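Hi Lorraine,

June report for the Gasard grant, as promised, and a bit longer than the last one because there's more to tell. I've put the money stuff near the bottom, so skip down if you're in a hurry (I would).

## The cookbook

The big one first. The recipe collection is closed! We stopped taking new ones on Monday and I've had to be firm with people ever since, including my own aunt. Tegan Brunton has been through every single submission and sorted out the duplicates, which mostly meant deciding between nine kinds of potato pancake. She kept four. There were some hurt feelings over that and I've written a few nice notes.

The hard part has been amounts. Older cooks in the neighborhood don't measure, and "enough flour" doesn't help a twenty-year-old with one bowl and a hot plate. So we've been going to people's kitchens with a scale, weighing what they pour before it goes in. It's slow. It also means we get fed, so I'm not complaining. Chi-keung Mak did most of these visits through the spring, and his notes are wonderful, full of little asides about which burner runs hot and who learned the dish from whom. I'd like to print a lot of that in the margins if the designer lets me.

We're still short on breakfast. Soups, we could fill two books.

## Test cooking

Every recipe gets cooked twice by somebody who's never made it before. That was Bleddyn Eynon's idea and it has saved us more than once. We had a braise that called for an hour in the oven when the cook meant three (she thought everybody knew), and a bread that left out the salt altogether. We've finished the soups and stews, most of the vegetable dishes, and nearly all the baking. Fish is next, then sweets.

I've also started on the front section, the part on setting up a first kitchen. It covers what to buy used, what's worth getting new, how to keep a counter clear enough to work on, and why I'd take one good wide pan over a boxed set any day. It runs to six pages right now and should be four.

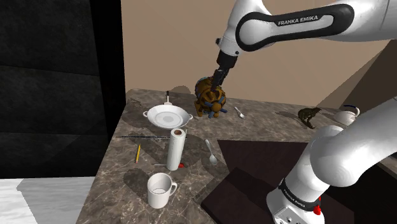
*A shallow white two-handled pan on a marble countertop.*

Na-rae Pyo read the first draft of that section and told me, very kindly, that I sounded like a landlord. She's right, so I'm rewriting it. Her own pages on rice and on storing leftovers are done and they're lovely, much warmer than mine, and I'm going to steal her tone.

## The Saturday classes

These keep growing. We moved from the Hailu Street hall to the bigger kitchen at Clumen because we were bumping elbows, and the new place has a real exhaust fan, so the smoke alarm finally gets a rest. The knife skills class filled up the day we posted it. The canning class didn't, and I think we just picked a bad week, with graduation and all. We'll run it again when the tomatoes come in.

One thing I'd change is the start time. Nine is too early for parents with small kids, and half the room shows up by 9:30 with wet hair and a muffin. We're trying ten.

## Money

You gave us $3,000 for printing and $3,000 for classes. The printing half hasn't been touched, other than a small deposit for the proof copies. The class half is where I have to own up: we've spent $3,020, so we're over by twenty bucks. That was the second set of cutting boards, and I've covered it from the jar at the door. Receipts are coming in a separate envelope, in order this time, I swear.

The quote from Ceta for the printing came in a little higher than last year's because paper has gone up again. If we drop the spiral binding it fits. I really don't want to drop the spiral binding! A cookbook that won't lie flat drives me nuts. Could we talk about that before I sign anything?

## What's next

- Finish test cooking the fish and sweets
- Chase breakfast recipes (if you have one, send it)
- Cut the first kitchen section down to size
- Proof copies to you, Tegan and Bleddyn for marking up
- Canning class, take two

I'm around most afternoons after two if you'd like to call about the binding. Mornings I'm usually up to my wrists in dough and can't pick up.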